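Wildlife rescue (animals in trouble)

I've kept the Gurkitz wiki's page on wildlife rescue going since one July when a young badger fell down my neighbor's cellar steps. By wildlife rescue I mean getting a wild animal out of a spot it can't leave by itself, like a pool, a storm drain or a chimney. Some people also count the nursing that comes after, but I call that rehabilitation and it has its own page.
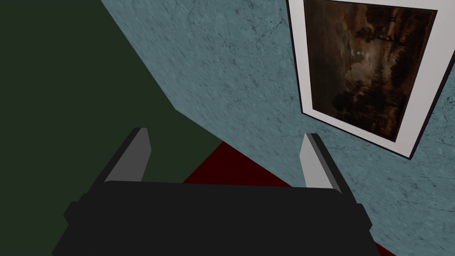 Gripper with two fingers, computer rendering.

Most calls in our valley are about water. The old Zawadzka canal has straight sides 5 feet high, and hedgehogs, foxes and the odd roe deer go in and can't climb out. Eimear Ó Briain logged 564 calls in her years on the phone line, and 41 of those were deer (she still has the notebooks!). The usual fix is a ramp: you lay a plank with strips nailed across it, back well off, and wait.
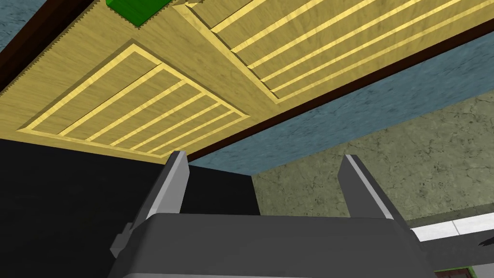 Waiting is the hard part, I know. A scared deer will often find the ramp in around 30 minutes if everyone keeps quiet and the dogs are shut in the car. If you crowd it, it swims the other way and wears itself out. Boyang Long likes to hang a bedsheet along the far bank so there's only one way that looks open, and I've copied him ever since.

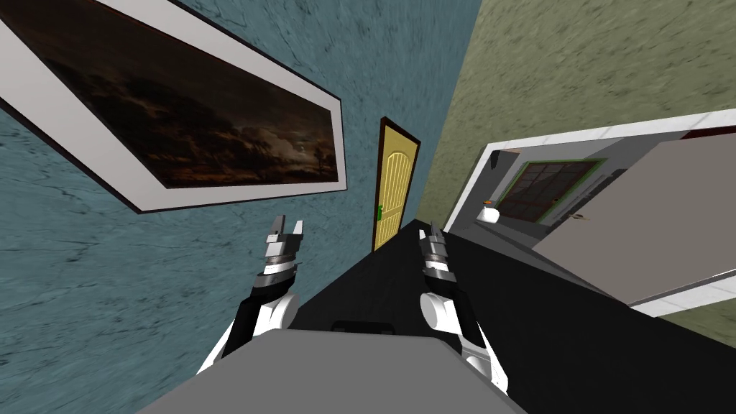

Birds indoors are a different job, and I get asked about them a lot in spring. Shut off the lights, open one way out and leave the room. A bird heads for whatever is brightest, so a yellow door like the one in the picture, narrow and way at the back of the room, won't mean a thing to it while it's closed. Prop it open with daylight behind it and you've got a chance. Swifts are the exception, as they may need lifting out in a box.

See also: Grullunent hedgehog crossings; Chimney birds; Rehabilitation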